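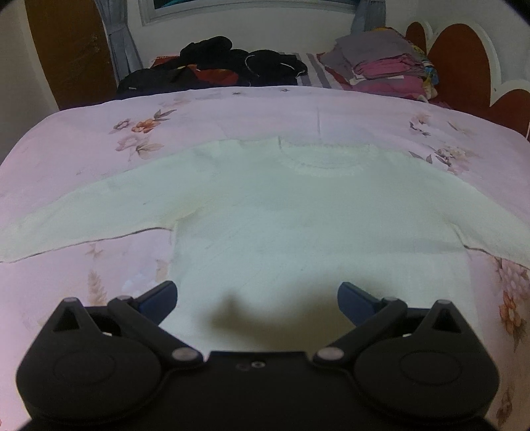

Folding on the Bed: notes for my talk at the Warow hall, 12 Jul 2025

(Wait for the tea queue to sit down. Water on the left, jumper pile on the right.)

Hello, and thanks for coming in out of the heat to hear someone talk about knitwear. I know, I know. July. But this is the month I do my woollens, and if you leave it till you need them you'll be pulling creased jumpers out of a bag at seven in the morning like I did for most of my adult life.

I'm going to talk for 21 minutes and then we'll all have a go. There's a jumper on each table. If you've brought your own, even better.

SLIDE 1 is up already. Leave it up.

So, why the bed? I used to fold standing up, jumper under my chin, arms flapping about, and everything came out a different shape. Then I tried the kitchen table, but my table is narrow and the sleeves hang off both sides, and the weight of them drags the shoulders about. A bed gives you room for both arms stretched right out. Look at how far the sleeves go on this pale one — nearly straight out on either side, just drooping a bit at the ends. You want that much space before you start.

Make the bed first! I can't say this strongly enough. Bedspread on and pulled flat. Mine at home is a slippery thing from Pilter and I put an old cotton sheet over it on folding days, otherwise the jumper skates away from me.

(Ask: who folds on the floor? Usually a few hands. Be nice about it, my knees are the problem, not theirs.)

Right, laying it out. Front side up or front side down? I go front down if I want the neck showing at the end, which I nearly always do. Do the shoulders first, then the sleeves, then smooth the body down towards the hem with your flat hand. Don't pull. If a knit has gone a bit wavy at the hem, pat it in from the sides and it'll mostly behave.

Then have a look at the neck. A round neck with a ribbed band is a good guide, as you can line up your two folds so they sit the same distance from it. I'm hopeless at judging the middle by eye and I always end up a thumb's width over to one side, so now I find the middle of the neck with a finger before I fold anything in.

(DEMO, slowly, talk through it.)

One side in, past the shoulder. Sleeve back on itself and down, so it lies along the body. Other side in, same again. Now you've got a long strip. Hem up to the middle, then once more to the neck. Chunky ones only get the one fold or they turn into a cushion.

Do it 2 times if the first one's wonky. I still do.

Somebody will ask about pale colours. I keep creams and off-whites together in their own stack and well away from the blacks, mainly for the fluff. A black pair of trousers will show every hair off a cream jumper, and the other way round is worse. On the bed I have the dark heap up at the far end and folded things beside it, and I work on one piece at a time in the clear bit at the front.

(If running late skip the next bit.)

Boxes. I bought the Stemurier ones with lids, 41 centimetres deep, and my jumpers fit in two columns with a gap down the side for socks. The Cormier ones are prettier but the lid bows. You don't need either. I used a suitcase for years and only stopped when I had to go on holiday.

How long does it take? I did the whole lot last August, every woolly thing in the house, in 96 minutes with the radio on. That included a sit down and finding a cardigan I'd accused my sister of taking.

Questions people usually have: hanging (no, not knits, they grow), lavender (yes, in a little bag, not loose), and whether to wash first (yes — always, even if you only wore it once).

Okay, jumpers out, tables clear, move your cups. Start with the shoulders and I'll come round.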